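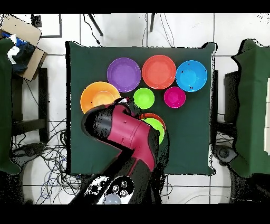

Student Reports / Materials and Product Life

Color Retention in Plastic Tableware: Term Report, Group 9

1. Purpose
The project compared how dyed plastic tableware holds its color under repeated dishwashing. Two suppliers, Damex and Koppel, were covered. Glass and metal were left out.

2. Method
Test pieces were cut from new bowls and run through 67 wash cycles in the Kerkeck lab machine. Detergent dose and water hardness were kept constant. Color was read with a handheld meter before the first cycle and after the last. One reference piece per color stayed in a closed drawer.

3. Results
Reds and oranges shifted most. Blues changed little in either brand. The Damex pieces lost gloss earlier, and 11 of them showed fine surface scratches, mostly near the cut edges. Two purple readings were discarded after a meter fault.
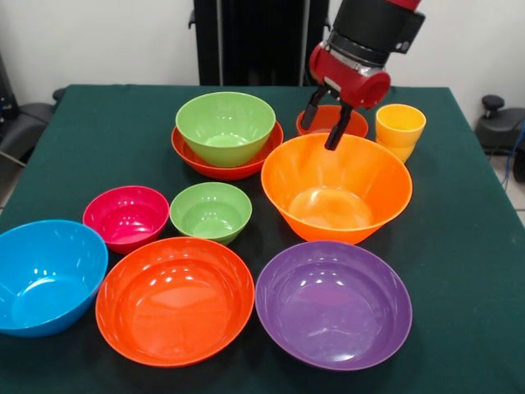

Evelien Nijs objected at the May review that cut edges take up water and detergent in a way a whole bowl never would, and asked for the scratched pieces to be reported separately. Table 4 now does so.

4. Limits
The supplier sheets claim a life of more than 3,000 washes. The present data cannot confirm or reject that figure. Drying temperature was not logged.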